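Teaching a gripper to pick up a crumpled tissue

Our robotics club, Iditz, spent most of March on one job: get the arm to find a balled-up tissue on a table, pick it up and drop it in a bin. It sounds like nothing, doesn't it? I thought we'd have it sorted in an evening. We did not! So I've written up how I'd do it now, for anyone in another club who fancies a go.

You'll need an arm with a parallel gripper, a camera at the wrist, a bin, and a box of tissues (a big one, you'll get through them).

Step 1. Choose an awkward table
We began on a matt white desk in the club room and the detector we'd trained, which we call Flaltusus, looked brilliant. Then we took it to a shiny table and it kept going for the reflection. Start on the shiny one, I'd say, and save yourself the grief.

Step 2. Crumple properly
Scrunch each tissue in your fist, then let it spring open a bit before you put it down. Swap it for a fresh one every 15 attempts or so, as they go flat and limp after a while. Move it about too — left, right, near the far edge.

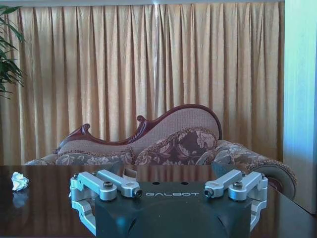
Gripper over the table, tissue to the left. Mind that reflection!

Step 3. Take your pictures from the wrist
Set the arm in a hover pose and save a picture, then move the tissue and save another. We kept 2,619 in the end, and I labelled far too many of them myself with a cup of tea going cold. Draw the box round the paper only and leave the reflection out of it. If you're tired, stop, because sloppy boxes cost us a whole retrain.

Step 4. Come down slowly
Open the fingers wide, line up over the middle of the tissue and drop straight down. We stop 11 mm above the table and close from there. Any lower and the fingertips scrape (ask me how I know), any higher and you just pinch a corner and it slips out.

Step 5. Close gently, then look again
Paper squashes, so don't wait for a firm grip reading — you won't get one. Close to a fixed width, lift, and take another picture of the table. If the tissue's still there, go back to step 4.

Our last full run was 133 attempts, and most of the misses were tissues near the far edge. I'm trying a lower hover pose for those next, and I'll add the settings to this page once I've tidied them up.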